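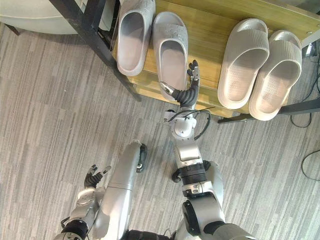 Vumwood Day Center
Entry and Footwear Project
Progress report to the Clutano Fund, second period

Summary

The grant pays for indoor footwear and storage at the day center, so that members can take off outdoor shoes at the door and have something safe on their feet inside. At the end of October the main entry is finished and in daily use. The side entry is partly done. The footwear order is nearly complete, with 16 pairs still to come. Spending is under budget on storage and slightly over on slippers.

Storage

We looked at closed cabinets first and decided against them. Members with poor eyesight or memory trouble could not tell which door was theirs, and several would not open doors at all. We went with open shelves instead, a wood-grain board on a black metal frame, supplied by Stinico. Nine units were ordered. Six are in place at the main entry and three are waiting for the side entry.

The boards are not deep. A larger pair set straight on the shelf can have its heels out over the front edge, and when someone brushes past, a shoe ends up on the floor. We have asked staff to push pairs all the way back when they put them away. Stinico has offered a deeper board that fits the same frame. We would like to try it on one unit before deciding on the rest, and the cost of one board can come out of the current storage line.

Each shelf holds only one row of pairs. Stacking was tried in the first weeks and members pulled out the wrong slippers, or one of each.

Footwear

Two styles were chosen after the trial described in our last report. The first is a clog with a closed, rounded toe. The second is an open-toed slide with a wide ribbed strap and a thick cushioned sole. Both come in light gray. We have ordered 257 pairs in total from Sauerland, counting spares, and have received all but the 16 pairs mentioned above. Those are the two largest clog sizes. The supplier now gives us a date before the end of the year.

The closed clog is the first choice for members who walk with a frame or who drag a foot. The slide is easier for people with swollen feet and for anyone who cannot bend down. We expected an even split. Requests have leaned toward the clog, and the next order, if there is one, should reflect that.

Having both styles in the same color has caused some mix-ups between members, mostly within the clogs. We started with paper labels inside the heel. They came off within a week. Staff now write initials on a small fabric tag sewn to the inside edge, which takes longer but has held up so far. There are 39 pairs left to tag.

Floor

The carpet by the main entry is a gray stripe and was laid before this project. We had planned to replace it with hard flooring and have dropped that plan. With outdoor shoes kept off it, the carpet is staying cleaner than expected, and the occupational therapist who visits us prefers it underfoot for members changing shoes. The money set aside for flooring, less the cost of one deep clean, is unspent. We ask for permission to move it to seating.

Seating

This is the weak part of the project. The bench in the original plan was too low for most members, and it has gone to the craft room. People now change shoes on whatever chairs are nearby, and at 9:00 in the morning, when both vans arrive together, there are not enough of them. We have prices for four armchairs at a suitable height -- two for each entry.

Side entry

Work was held up by a leak above the door. The ceiling has been repaired and painted. The three remaining units need to be fixed to the wall, and the contractor has been booked. Until then, members using the side door walk through to the main entry to change, which puts outdoor shoes on the hallway floor and partly defeats the purpose.

Next period

Fix the last three shelf units. Finish tagging. Receive and put out the last clogs. Test one deeper board. Buy the chairs, if the transfer is approved.

Decision needed from the Fund

Approval to move the unspent flooring amount to seating. A budget sheet and the chair prices are attached.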